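About Fisus

Fisus is a shared workshop in the back half of the old Verschueren joinery building. We have been building one robot arm here, on and off, for three years. It is a home-sized project. The arm clamps to a table, runs off an ordinary wall outlet and fits in the back of a station wagon if you take the shoulder off.

Amber Mulder started the group with a box of motors from a cancelled college course. There are 16 members now, and 13 of them have a key. Dues are $350 a year. That covers heat, power and filament for the printer, but not your own motors.

The arm is called Jarnano. Version one could wave and not much else. The present version has a two-finger gripper with a small camera behind it, and most evenings go into the gripper.

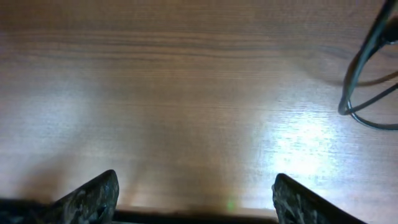
We chose cable as the thing to learn on. Blocks were too easy and did not teach us much about our own code. A cord never lies the same way twice, and it slides when you close on it. The goal for this winter is 1,000 logged attempts at picking up a loose cord and setting it down in the tray, good tries and bad ones both.
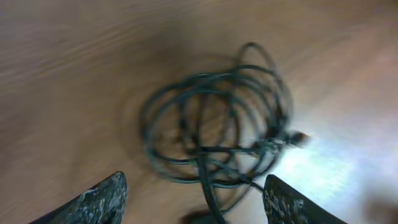
Zollovska says the camera matters more than the motors at this stage, and that anyone joining should expect to spend their first month on lighting and lens settings. The rest of us mostly agree, though the wrist motor still needs replacing and we have put that off twice.

New members start on a shared bench. Bring safety glasses and closed shoes. Soldering is done at the window end only – please label your spool and put the iron back in its stand.
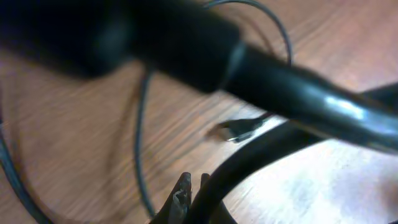
Page last changed: October 29, 2026

The workshop closes for the second half of December. Drawings for the gripper are in the binder by the door.

Comments

Deb: Do you take people who can't code? I have a lathe and some spare time.

Fisus: Yes. We're short on people who can machine parts.

R. Tan: What are you using for the finger pads? Mine wear out in a week.

Contact: use the form or drop a note in the mailbox | © Fisus workshop | Back to top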